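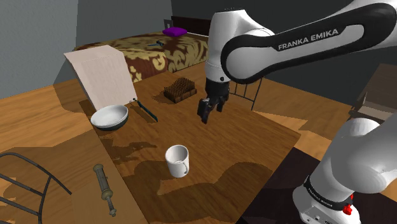

The simulated table before a run, with the mug, the bowl and the arm in its waiting position.

I have spent most of my evenings since Christmas teaching a simulated arm to put a mug in a bowl. I said I would write up how it went, and two people have asked, so this is the write-up. It covers the controls I tried, how I recorded the runs, and what I would do differently.

The simulator is called Sketlow. It runs on my desktop at home and it puts the arm in a furnished room, with a bed and chairs and so on, and not on a bare grey plane. I like that more than I expected to. The furniture is mixed and some of it is odd. There is a brush-like thing on the back of the table with its bristles standing straight up, and I have never used it for anything. The shadows are quite heavy too, and I left them as they were.

The task is short. Start with the gripper open and above the table, come down to the mug, close on it, lift, carry it over to the bowl, lower it in and let go. A person does this without thinking. Doing it through a controller takes a lot more thought, mostly because you have to decide how to hold the mug before you start moving.

I tried the keyboard first. Six keys for moving, six for turning, the space bar for the gripper. It works, but every run came out as a set of straight lines joined by pauses, where I stopped to find the next key. I recorded 64 runs like that over a weekend and trained on them. The arm copied me very well. It moved in straight lines and it stopped for no reason between them, and sometimes it stopped and did not start again. If you pause in a demonstration, the pause goes into the data along with everything else. I deleted all 64.

Next was a 3D mouse, the sort with a puck that you push and twist. I borrowed it from Nicanor Olvera, who used to do CAD work in Fosside and had one in a drawer. This was much better. You can move and turn at the same time, so the path to the mug is a curve, and you can slow down near the end without stopping. It took me a few nights to stop pushing down whenever I meant to twist. After that I could do a clean run in under half a minute.

I also had a go with a leader arm, a small copy of the real thing that you move by hand while the simulated one follows. Debora Vitale has one at the makers' club in Ircombe and let me plug my laptop in for an afternoon. For the mug it was the best of the three by a long way. Your hand knows how far to go down and you stop watching the numbers. The drawback is that you don't feel anything when the simulated fingers touch something, so you can press the mug into the table quite hard before you notice. Josefina Quiroga had a turn and drove the fingers straight through the side of the bowl, then did eight good runs in a row.

I would have used the leader arm for everything if I had one here. I don't, so the main set was done with the puck.

The mug gave me most of the trouble. There are two sensible ways to pick it up with two fingers. You can come straight down with one finger inside and one outside and pinch the wall, or you can go for the handle. I started out doing whichever looked easier from where I was. With the handle out on the right, that was often the handle, but the mug swings when you lift it like that and it arrives at the bowl tilted. Then on other runs I pinched the wall. When I trained on the mixture the arm went down to a point between the two and closed on nothing.

So I picked one. Wall pinch, always on the side away from the handle, always straight down. I wrote it on a sticky note on the monitor and threw out any run where I drifted. The results got better straight away, and I hadn't changed a single setting in the training.

Other rules that ended up on the note:

Move the mug and the bowl a bit before every run. Turn the mug as well.
Lift well clear before going sideways.
Keep going if the grip is slightly off. Only scrap the run if the mug drops.
Put in some runs where you miss and then correct.
Stop after an hour.

The one about missing came from Syafiqah Sumampouw, who left a comment on my last post. My early runs were all tidy, so the arm had never seen what to do when it was a centimetre out. It would miss and carry on to the bowl with nothing in its fingers, lower them, and open them very carefully. Once I had recorded some deliberate near misses, with the correction afterwards, it began to back up and try again. Thank you, Syafiqah.

Stopping after an hour was my own idea and I ignored it often. You can see it in the recordings if you play them in order. The late ones are faster and sloppier and the lift gets lower each time.

The final set was 1314 runs, which is more than I needed. I tried training on smaller pieces of it and could see little difference past the halfway mark. The last version gets the mug into the bowl most of the time. When it fails it is nearly always because the bowl is close to the edge of the table, and I hadn't put it there often enough in the runs.

Tia Birkett has asked whether the same recordings could be used on a real arm. I don't know. I doubt it would work as it stands, and I don't have a real arm to find out with. The contact between the fingers and the mug is the part of the simulator I trust least.

Next I want to try the knife-like thing at the back of the table, which is slim and lies flat, so the wall pinch is no use and I will need a new rule for the sticky note. I have done 2 test runs so far and dropped it both times. Nicanor wants his puck back in June, so that is the deadline.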